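Winter jackets, folded and out of the way

19/12/2019 | By Magdolna Vörös

The Birberg coat swap is back, and I am so pleased with how it's growing! We took in 363 pieces in September (the hall at Listau was packed to the windows), and we'd love to fill the racks again before the new year. Jackets most of all, any size, any color.

One favor, please: fold them before you bring them over. Close the snaps, lay the jacket on a bed where you have room to spread out, bring the sleeves in and turn the bottom up. Check the pockets while you're at it – last time we found 2 house keys and a very old peppermint.

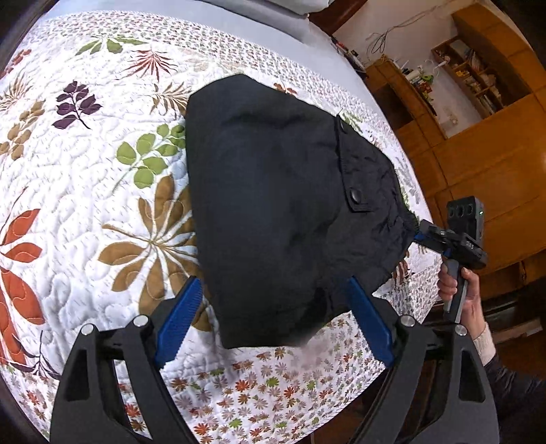

Zsolt Deák wrote in to say that he rolls his instead, hood first, and gets twice as many in a bag. Rolled is fine with us too, Zsolt, bring them all!

Drop-off is at the side door on Bulum Lane, mornings only.

Contact: Birberg Coat Swap, Listau Hall | © 2019 | Back to top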